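Robotics club teaches an arm to write, one line at a time

Students of the Unda Robotics Club have started their second project of the year, and this time the work is done with a stylus and a dark screen. The club wants its robot arm to write a short word by hand, in letters which a person can read without help. The project has the name Privora, and it will be shown to families and neighbours at the end of September.

The club meets after school in the technology room, from four o'clock until the cleaning staff need the floor. Last term the members programmed the same arm to sort bottle caps by colour. That project went well, but several students said that they wanted something more difficult, where a small mistake can be seen by everybody. Handwriting was proposed by a student from the younger group and it was accepted at the first vote.

A stylus is thin and smooth, and to hold it firmly is already a task. If the arm presses too lightly, there is no line. If it presses too hard, the stylus turns in the grip and the line goes in a wrong direction. The students therefore began with single strokes, first straight and then curved, before they tried any letter. Each attempt is written down in a shared notebook with the speed, the height of the arm and a short remark. The notebook has now 439 attempts in it, and many of the remarks are only one word long.

Tarek Shboul, who leads the club, told us that he does not correct the program himself. He asks the students to look at the line first and to guess what the arm did, and only after this they may open the code. "They are slower in this way, but in the next week they still remember it," he said. He learned the method from his own teacher in a workshop for machine repair, where the apprentices had to listen to a motor before they were allowed to touch it.

Stylus and screen during the work on Privora. 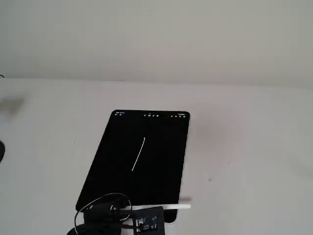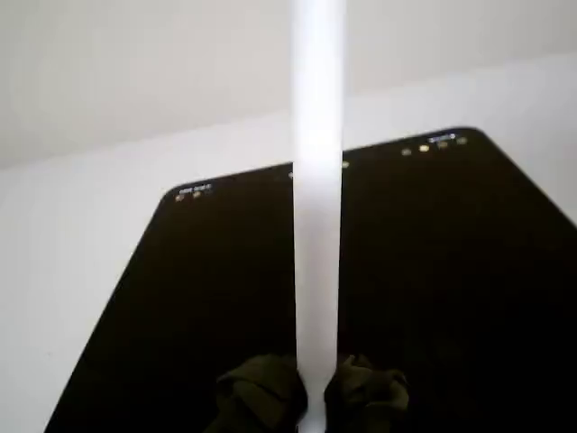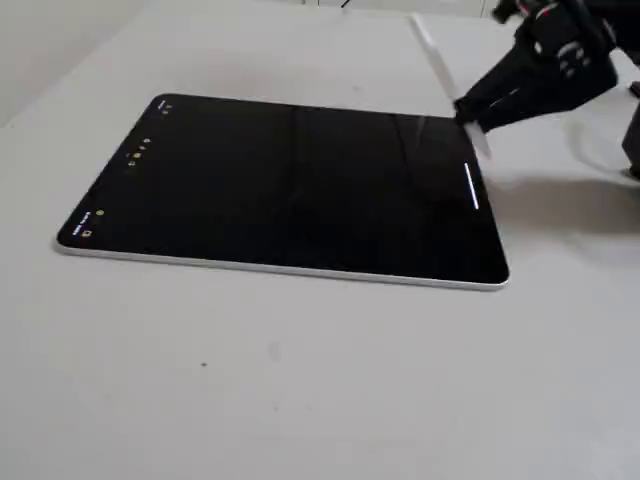 Tamell, writing to our newsletter after the club's first notice, asked if it would not be better to give the arm a real pen and real paper. In the opinion of this reader, children see enough screens already, and a page with ink could be taken home and put on the fridge. The letter also said that a drawing on a screen is too easy to erase, and that a student who can erase everything will not be so careful.

The club discussed the letter at its next meeting. Some of the members agreed with it, and it was decided that paper will be tried in the second half of the project. For the moment they prefer the screen, where the thickness of the line stays the same and one attempt can be compared with another. Paper moves a little under the pen, and a pen tip becomes worn, so the students would not know if the fault is in the program or on the table. They also want to save paper, which was a strong argument for the younger group.

The next step is the letter "n", chosen for its one straight part and its one round part. After this the students will try the whole word "Unda". The capital letter is expected to be the hardest, as it is larger and the arm must keep the same pressure for a longer way. There was a long discussion about joined writing, but this was left for another year.

The costs of the project are small. The club received 600 dollars from the Ibarra Fund, a local fund for school activities, and has spent around 75 dollars of it until now, mostly for cables and spare stylus tips. What remains will be used for a second stylus of a heavier type and for the printing of a small booklet, where the students will explain their method in everyday words. The booklet will also be offered to the town library.

At the September evening, visitors will be able to choose a letter from a list and watch while the arm tries to write it. The students ask visitors to be patient, as one letter can take more than a minute. There will be a table with the notebook, open for reading, and the members will take turns to answer questions about the program.

New members are welcome from Grade 5 up, and no knowledge of programming is needed. The club has a place for students who prefer to write and draw, as the booklet still needs a cover. Those who are interested can leave their name at the school office or come directly to the technology room at four o'clock. Parents may stay for the first meeting if they wish.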